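3.2 Material und Behälter

Für die Hauptreihe wurden Haushaltsartikel verwendet, wie sie in Küche, Bad und Abstellraum vorkommen. Quetschflaschen, Sprühflaschen, kleinere Behälter, dazu einige unregelmäßig geformte Stücke. Der Grundbestand umfasst 200 Artikel, gesammelt in den beiden Wohnanlagen Jadgate und Salldale, gereinigt und einzeln nummeriert. Zerbrechliches Glas ausgeschlossen, ebenso alles mit scharfen Kanten. Die Zuordnung zu den Warengruppen folgt dem Tisito-Schlüssel (siehe Anhang B), mit einer Abweichung: Flaschen mit Sprühkopf bilden bei uns eine eigene Gruppe, weil Kopf und Körper beim Ablegen in verschiedene Richtungen zeigen können und die Lage sonst nicht eindeutig zu kodieren ist.

Als Behälter dient durchgehend eine große graue Wanne, rechteckig, mit schrägen Wänden. Keine Einlagen, keine Trennstege. Der Boden ist durch den Gebrauch verkratzt, was wir so belassen haben. Ein Austausch gegen eine neue Wanne wurde im Februar erwogen und verworfen, da sich die Gleiteigenschaften zwischen den Reihen geändert hätten. Abb. 4 zeigt eine lockere Belegung der Wanne.

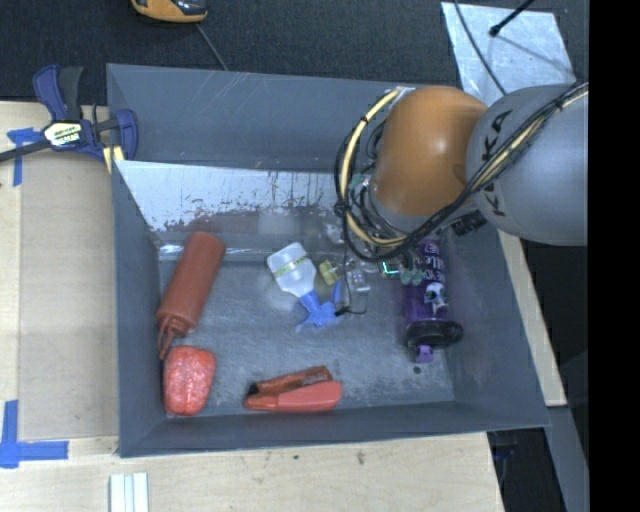 Abb. 4: Lockere Belegung. Rotbraune Quetschflasche links, schräg liegend, die schmale Spitze nach vorn links; darunter, fast in Berührung mit dem Flaschenende, ein leuchtend rotes, unregelmäßiges Stück nahe der Wand. Zur Mitte hin eine kleine Sprühflasche mit blauem Kopf.

3.3 Kodierung der Lage

Kodiert wurde pro Artikel: Lage zur Wand (frei, nahe, anliegend), Ausrichtung der Längsachse, Kontakt zu Nachbarn. Bei runden oder klumpigen Stücken entfällt die Ausrichtung. Das rote Stück in Abb. 4 erhält also nur zwei Werte, "nahe" und "ohne Kontakt", wobei der zweite Wert an der Grenze liegt. Solche Grenzfälle sind nicht selten. Wir haben sie von zwei Personen unabhängig kodieren lassen, bei Uneinigkeit entschied die strengere Lesart (kein sichtbarer Kontakt = kein Kontakt).

Quetschflaschen werden nach der Spitze ausgerichtet, nicht nach dem Boden. Das klingt trivial, führte im Vorversuch aber zu 19 Fehleinträgen, weil ein Teil der Kodierbögen noch die ältere Kongkaew-Konvention benutzte (Boden zählt als vorn). Die Bögen wurden vollständig neu ausgefüllt. Anbauteile wie Schlaufen oder Laschen an der Tülle bleiben unberücksichtigt, auch wenn sie seitlich abstehen.

Teilweise verdeckte Artikel: nur Warengruppe und Wandlage, Rest leer lassen. Leere Felder gehen nicht als null in die Auswertung ein, sondern fallen herraus. Für die Kontaktmaße sinkt die Fallzahl entsprechend, vgl. Tab. 2.

3.4 Ablauf

Je Durchgang eine Belegung, danach vollständig leeren, Boden trocken auswischen, neu belegen. Pro Belegungsstufe 20 Durchgänge. Reihenfolge der Artikel aus einer vorab gezogenen Liste, dieselbe Liste für alle Stufen. Artikel, die beim Belegen umkippen oder wegrollen, bleiben liegen wo sie sind; Nachlegen von Hand war nicht erlaubt. Stand der Artikelliste: 19. Januar 2019, spätere Ergänzungen sind nicht enthalten.

Flüssigkeitsreste in den Flaschen wurden nicht vereinheitlicht, nur Verschlüsse geprüft. Eine Einschränkung, die vor allem die Quetschflaschen betrift: eine halb volle Flasche rollt anders aus als eine leere. Eine Wiederholung der lockeren Stufe mit durchgehend geleerten Flaschen ist vorgesehen und wird getrennt berichtet.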